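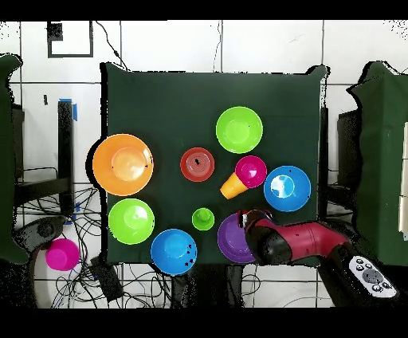
Heron bowls, cups and plates

Heron is the brightest tableware we carry, and we are very fond of it. Tolberg put it together for kitchens where a lot of people eat at once: daycares, camps, big families, anyone who sets out lunch in the yard and wants to find every last cup afterward. It's all glossy plastic in solid colors, with no prints or patterns. Orange, lime green, blue, purple and pink all get along fine in one pile, and on our dark green tablecloth they just about glow!

Pieces are sold singly or in the full Heron crate. We like the mix best. You can give each kid a color for the week, or give up on that by Tuesday's snack and let them grab whatever is on top (this is how it goes at our place).

What's in the line

Large bowl: holds 900 ml. Good for salad, popcorn or a family-size helping of pasta.
Everyday bowl: the one for soup and cereal. It's deep and round, and easy to hold in one hand.
Small bowl: for dips, berries or a boiled egg.
Cup: slightly tapered, with light ribbing on the outside. Full-size and small.
Plate: shallow, with a low rim. Enough to keep peas on board – most of them, anyway.

Full crate: 43 pieces in mixed colors, 3,585 g packed. Colors vary from crate to crate. If you need a certain number of one color, order singles.

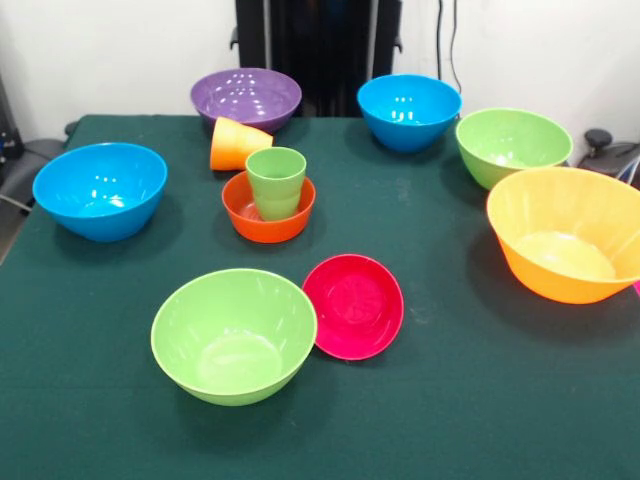 Page last changed: 2018-11-04

Cups fit upright inside the small bowls, so you can carry a drink cup and a snack bowl to the table in one go. We do this all the time with the light green cups, and it makes a cheerful place setting too.

Care

Wash by hand or on the top rack. Use a soft sponge on the inside of the bowls, where scratches show up first. Not for the microwave or oven. Tomato sauce can tint the lighter colors if it sits overnight – rinse soon after eating.

Ordering

Singles and crates ship from the Erkis shop. Orders of 50 pieces or more get the group price, and you can mix shapes and colors to reach it. The yellow-orange large bowl sold out in August and is back in stock now. Belay stacking trays fit all Heron bowls except the large one and are listed under Storage.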